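Nilora Snack Shelf Kit -- for recording pick and place demos

I put this kit together after getting tired of teaching our arm to pick up wooden blocks. Blocks are fine for a week, and then you want your policy to meet a real wrapper! So the Nilora kit is built around grocery stuff: crinkly, shiny, see-through, all the things that make a wrist camera unhappy.

You get a clear acrylic rack, a cream tray, and a card deck with 300 task prompts ("move a candy bar to the tray" and so on). Snacks are up to you -- I like a long sleeve of cookies across the rack with a couple of candy bars next to it, so the gripper has to deal with different widths in one episode.

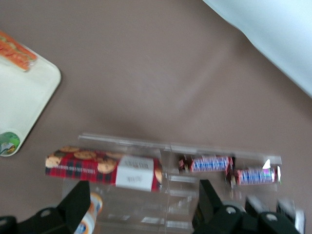

Clear plastic is the part I get the most mail about. Yes, depth sensors struggle with it, and yes, I'd still leave it in. Move the rack a little between episodes, swap the snacks often, and keep the blurry fast stretches in your recordings too (your arm will be moving when it runs for real, after all).

The kit fits the Lindgren and Erus two-finger grippers with no changes. On a Florkwood you'll want the longer fingertips, sold separately.

Price: $63
Extra rack: add 2 to your cart and shipping is free
Ships in 5 days, and orders placed on Saturday start on Monday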